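关于我们

最后更新:2025年4月

朗石示教工作室做的事情,用一句话能讲完:我们用手把活儿干一遍,让机器人看着学。用两句话讲反而麻烦,因为第二句通常会被客户打断,问“那为什么要干这么多遍”。

公司现在有12个人,占了一层半楼。那半层是夹层,当初中介管它叫“挑高复式创意空间”,我们管它叫楼上。楼上有几张圆桌、几把网布转椅和一圈带百叶帘的玻璃隔间,大部分示教都在那里完成。楼下是服务器、仓库和会计。会计对楼上的桌面状况有自己的看法,这一页就不展开了。

创办人是帕特里西奥·里瓦斯(Patricio Rivas),同事都叫他老帕。他来之前在一家做包装线的厂里写了多年机械臂程序,一个点位一个点位地敲,敲到后来做梦都在调坐标。有一年9月,产线换了一种软包装,他花了三周重写抓取逻辑,写完以后包装又换回去了。他辞了职,理由栏填的是“个人原因”。

工作室的第一个项目叫Wurnusia,目标是让双臂机器人收拾茶水间的桌子。听上去不难。我们也是这么报价的。

两种示教方式

第一种是手持夹爪示教。示教员两手各握一个夹爪,站到桌边,像平时收拾东西那样去夹、去放。夹爪上带摄像头和定位用的标记块,手怎么走、指尖什么时候合上,都会记下来,回头整理成机器人能用的轨迹。好处是快,人不用迁就机器人的关节;坏处是人太灵活,一不留神就做出机器人这辈子也做不到的动作。新人培训的头几天,主要内容就是学会笨一点。

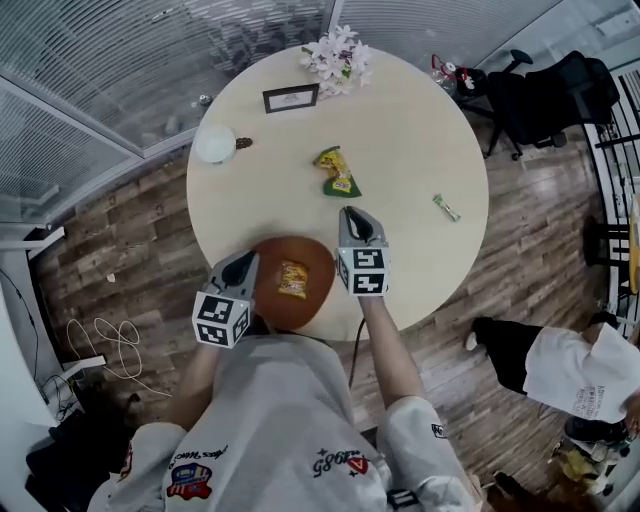

双手示教:托盘与小包装零食,俯视角度。

第二种是遥操作,示教员坐在控制台前,远程带着机器人的手臂走。这种方式慢,累腰,而且会让人对自己的手产生怀疑。但有些动作要看机器人本身的受力和极限,只能这么教。内部的遥操作台叫Jinditz,名字是当时的实习生起的,他说是一种传统点心。我们查过,没查到,可是贴纸已经印好了。

两种方式怎么选,看任务。软包装、小件、要换手的活儿,多半用手持夹爪;抬重物、开柜门、插拔接头,交给遥操作。也有客户坚持两种都要,我们欢迎这样的客户。

为什么总是零食和杯子

来参观的人常问,这么一家技术公司,桌上为什么老摆着零食。软袋子是很难对付的东西:它会瘪,会滑,会反光,夹轻了掉,夹重了里面的东西变成粉。一个硬盒子教十几遍就有样子了,一袋零食能教到示教员从此戒掉零食。杯子有把手,把手朝哪边都有讲究。相框和花则是给任务添乱的,真实的桌子上总有些不该碰的东西,机器人得学会绕过去。

桌面物品有一份清单,目前登记在册的是165件,由Chmielewska管理。这不是一位波兰同事,是我们的物品管理系统,当初用了供应商演示里的占位名,后来没有人愿意改数据库。借走零食要登记,吃掉零食要写说明。说明栏里最长的一条有四百多字,文笔不错,我们没有批准。
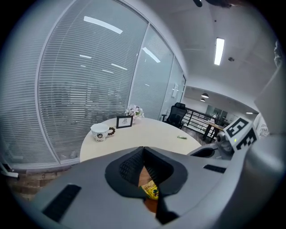 夹爪自带摄像头的视角,指尖前方是一包黄色小包装。

上面这种视角,是模型学得最多的。它看不到示教员的表情,也看不到示教员的全身,眼前主要就是两根手指和手指要去的地方。我们挑数据的时候也尽量只看这个视角:如果人只凭这个画面都判断不了该往哪儿夹,那也别指望机器人能判断。这条规矩很简单,执行起来却淘汰掉了不少我们自以为漂亮的示范。

关于质量

每一段示范都要过审。审核员看三遍:一遍看动作,一遍看画面,一遍看有没有人中途走神去回消息。犹豫太久的剪掉,夹了两次才夹起来的单独归类,这类数据叫“补救动作”,留着有大用。机器人迟早会失手,总得有人教过它失手以后该怎么办,而在失手这方面,我们的示范相当充足。

Wurnusia最后交付了1,396段合格示范。不合格的有多少,合同里没要求写,我们也就没写。

现在主要的精力放在Vernix上,做的是门店货架的补货和理货。任务拆成70个小动作,从“把倒了的袋子扶正”到“把扶正以后又倒了的袋子再扶正”。后面那个是客户加的,我们起初觉得多余,去门店待了一个下午以后,主动把它的优先级调高了。

示教员是一份什么工作

不需要会编程。需要手稳,有耐心,能接受一个上午只把一样东西从桌子这头放到托盘上。我们的示教员里有以前做裱花的,有修过钟表的,还有一位做过魔术师。魔术师刚来时成绩很差,他的手太快,摄像头里东西说没就没。后来他学会了慢下来,现在负责带新人。

每工作一小时要换人休息。夹爪拿久了手腕会酸,这一点写进了排班表,谁也不许逞强。老帕自己每周也排一个班,他的合格率贴在墙上,位置不太显眼,是他自己贴的。

我们不做什么

不做“机器人一看就会”的宣传视频。不替客户承诺上线日期,只承诺交付的数据和一份写得很啰嗦的说明文档。也不做倒咖啡的演示,三个原因:地板、键盘、会计。

合作与参观

有具体任务的,请把要抓的东西寄一份样品过来,照片不太管用,软硬轻重看不出来。食品类样品请多寄一些,理由前面讲过了。

参观请提前预约。楼上地面会走线,进门以后麻烦看着点脚下。桌上的东西请不要顺手摆整齐,位置是特意放的,乱也是特意乱的。至少在圆桌上是这样,办公桌我们不作保证。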